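Neues aus der Spieleecke, Juni 2023

Grurmont bekommt ein großes Update

Wer Grurmont auf dem Tablet spielt, hat vermutlich schon die Meldung im Startbildschirm gesehen: Sevara hat die neue Version freigegeben. Der Download ist größer als sonst, also besser im WLAN laden. Auf meinem älteren Tablet musste ich vorher zwei andere Spiele löschen, weil der Speicher nicht gereicht hat.

Für alle, die neu dabei sind: Grurmont ist ein Aufbauspiel um eine Bergbahn. Man legt Gleise, baut Stationen und schickt Züge mit Holz, Käse und Feriengästen durch ein Tal, das nach und nach größer wird. Gespielt wird in Runden. Es gibt keinen Zeitdruck, und man kann jederzeit abbrechen und später weitermachen. Der Spielstand liegt auf dem Gerät, auf Wunsch auch in der Cloud.

Die wichtigste Änderung betrifft die Weichen. Bisher musste man jede Weiche einzeln antippen, wenn ein Zug auf ein anderes Gleis sollte. Jetzt lassen sich Fahrstraßen speichern und mit einem Tipp aufrufen. In den großen Karten spart das viel Arbeit. Man findet die Funktion im Stationsmenü unter dem Symbol mit den zwei Pfeilen, allerdings erst ab der dritten Karte. Warum Sevara sie nicht gleich zu Beginn freischaltet, wird nirgends erklärt.

Dazu kommen 20 neue Aufträge. Die ersten sind leicht und führen durch die neuen Funktionen, ab der Mitte wird es deutlich schwerer. Am Auftrag "Käse vor Sonnenaufgang" sitze ich seit einer Woche. Gaspard Delaunay hat ihn geschafft und empfiehlt, das Depot unten am See zu bauen und nicht an der Passhöhe. Die längere Strecke wird durch die kleinere Steigung mehr als ausgeglichen, und man kommt mit der billigen Lok aus.

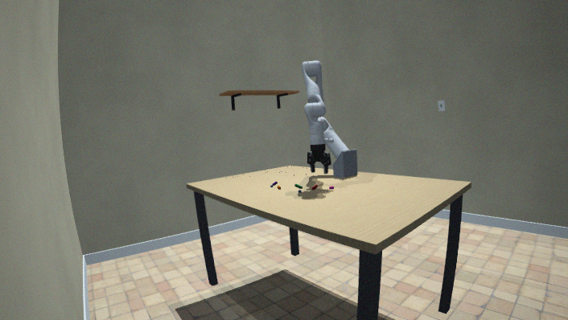 Was sich bei den Münzen ändert

Über die Münzen ist im Forum viel gestritten worden. Bisher gab es für jeden Auftrag eine feste Belohnung, egal wie gut man war. Jetzt hängt sie von der Zahl der gebrauchten Runden ab. Wer einen Auftrag schon mit Gold abgeschlossen hatte, behält seine Münzen. Wer nur Bronze hatte, kann ihn noch einmal spielen und bekommt die Differenz gutgeschrieben.

Zum Start schenkt Sevara allen Spielern 1000 Münzen. Sie liegen im Postfach und müssen dort abgeholt werden, von allein landen sie nicht auf dem Konto. Das Postfach ist der kleine Briefumschlag oben rechts neben dem Kalender. Die Aktion läuft bis Ende des Monats.

Echtgeldkäufe gibt es weiterhin, man braucht sie aber nicht. Ich habe bisher einmal Geld ausgegeben, und zwar für die Winterkarte. Die bereue ich nicht, die Dekorationspakete würde ich dagegen liegen lassen. Sie kosten fast so viel wie eine Karte und bringen im Spiel keinen Vorteil. Auf Familiengeräten empfiehlt es sich, die Käufe in den Systemeinstellungen zu sperren. Im Spiel selbst fehlt eine solche Sperre noch immer.

Steuerung mit Controller

Seit dem Update erkennt Grurmont auch Controller. Inês Lobo hat es mit dem kleinen Modell von Mertens ausprobiert und uns ihre Notizen geschickt. Die Verbindung klappte beim ersten Versuch. Kamera und Zoom liegen auf den beiden Sticks, das Gleismenü auf der linken Schultertaste. Schlecht gelöst ist das Setzen der Signale. Der Zeiger springt dabei immer auf das nächste Rasterfeld, und in engen Kurven landet das Signal dann auf der falschen Seite. Inês nimmt dafür weiter den Finger.

Die Tastenbelegung lässt sich ändern, aber nicht speichern. Nach jedem Neustart gilt wieder die Vorgabe. Sevara führt das in der Liste der bekannten Fehler, einen Termin für die Korrektur gibt es nicht.

Weitere Fehler, die uns gemeldet wurden:

Der Ton setzt aus, wenn während des Spiels ein Anruf kommt. Abhilfe: Spiel ganz schließen und neu starten.

In der Seekarte verschwinden manchmal die Namen der Stationen. Sie kommen zurück, sobald man einmal ganz herauszoomt.

Die deutsche Übersetzung nennt den Güterschuppen an zwei Stellen "Güterschoppen". Das stört nicht weiter, ich wollte es nur erwähnen.

Unser Juniturnier

Am Turnier des Newsletters haben diesmal 171 Leserinnen und Leser teilgenommen. Gespielt wurde die Karte "Altes Tal" mit den normalen Einstellungen, gewertet wurde die Zahl der Runden bis zur Eröffnung des Gipfelbahnhofs. Gewonnen hat Defne Kocabaş. Sie hat auf den Tunnel verzichtet und das Geld in eine zweite Lok gesteckt. Auf Platz zwei kam Henrique Sampaio, der bis kurz vor Schluss vorne lag und dann auf eine Holzlieferung warten musste. Platz drei ging an Benedita Nogueira.

Defnes Spielstand kann man sich als Wiederholung ansehen. Dazu im Hauptmenü auf "Gemeinschaft" gehen, dann auf "Wiederholungen" und nach dem Kartennamen suchen. Die Geschwindigkeit lässt sich unten am Rand einstellen - auf der höchsten Stufe verpasst man allerdings die Stelle, an der sie die Brücke wieder abreißt.

Das nächste Turnier läuft auf der Winterkarte. Wer sie nicht besitzt, kann sie für die Dauer des Turniers kostenlos spielen, der Zugang wird mit der Anmeldung freigeschaltet. Anmelden kann man sich wie immer über das Formular am Ende des Newsletters. Bitte den Spielernamen genau so eintragen, wie er im Profil steht, mit Groß- und Kleinschreibung. Beim letzten Mal konnten wir mehrere Ergebnisse nicht zuordnen.
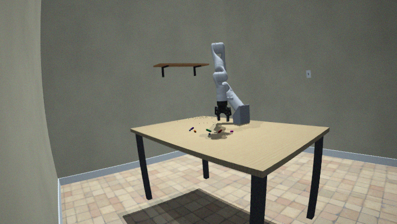 Weißer Roboterarm mit schwarzem Greifer am hellen Holztisch, 3D-Grafik

Kurz notiert: Breltano

Vom selben Studio kommt Breltano, ein Kartenspiel für zwei Personen an einem Gerät. Das Tablet liegt flach zwischen den Spielern, jeder hat seine Karten auf der eigenen Seite und deckt sie mit der Hand ab. Eine Partie dauert so lange wie eine Kaffeepause. Die Regeln hat man nach zwei Durchgängen verstanden, nur die Sonderkarten muss man am Anfang öfter nachlesen.

Im Grundspiel sind 13 Kartensätze enthalten, man wählt vor jeder Partie drei davon aus. Der Satz "Jahrmarkt" ist nach meinem Eindruck zu stark, wir lassen ihn inzwischen weg. Online kann man Breltano nicht spielen, und einen Computergegner gibt es nur in der Einführung. Wer meistens allein spielt, kann sich den Kauf sparen. Auf dem Handy läuft das Spiel zwar, aber die Schrift auf den Karten ist dort kaum zu lesen.

Fragen und Hinweise zu beiden Spielen bitte als Antwort auf diese Mail. Bei Fehlermeldungen hilft es, wenn ihr das Gerät und die Versionsnummer dazuschreibt. Die Nummer steht in den Einstellungen ganz unten.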